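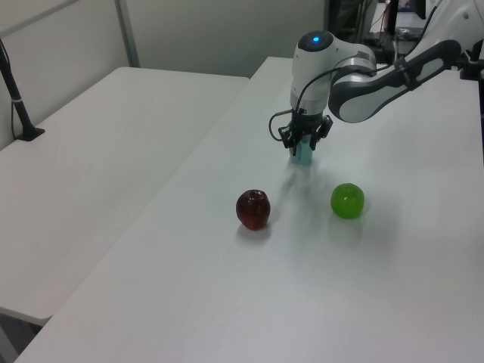 Good news for anyone who missed out last year: the Kodley fruit swap is back! I popped into Husmont hall to ask, and it runs for five days from February 13, 2020. Bring what you've got spare and take home something different (I'm after pears, if anyone has any).
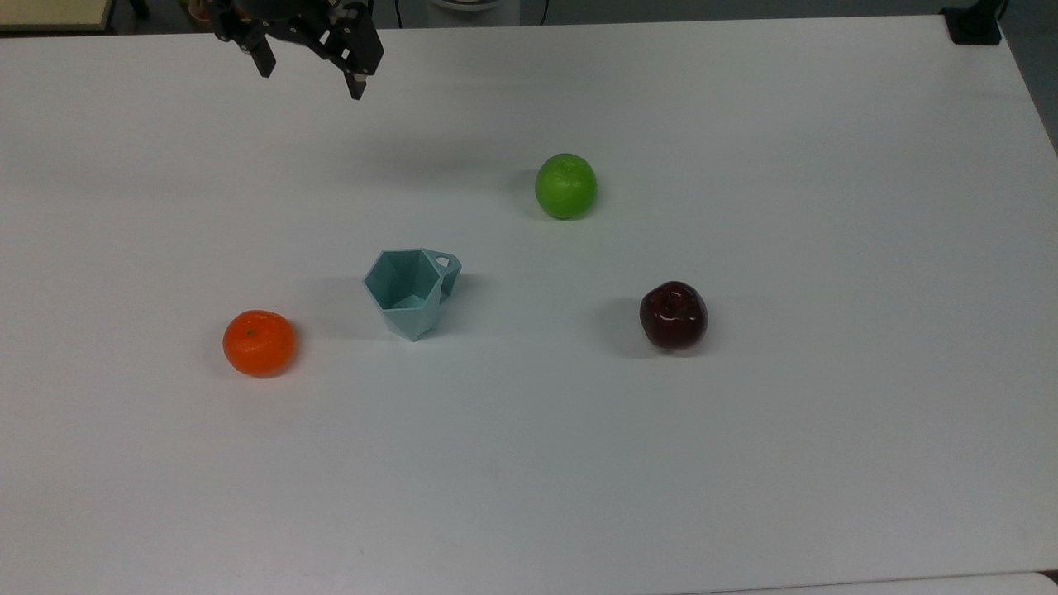

Apples, an orange and a mug on a white table.

Doors open at 10, and tea is free until it runs out. The next swap after this one is in October.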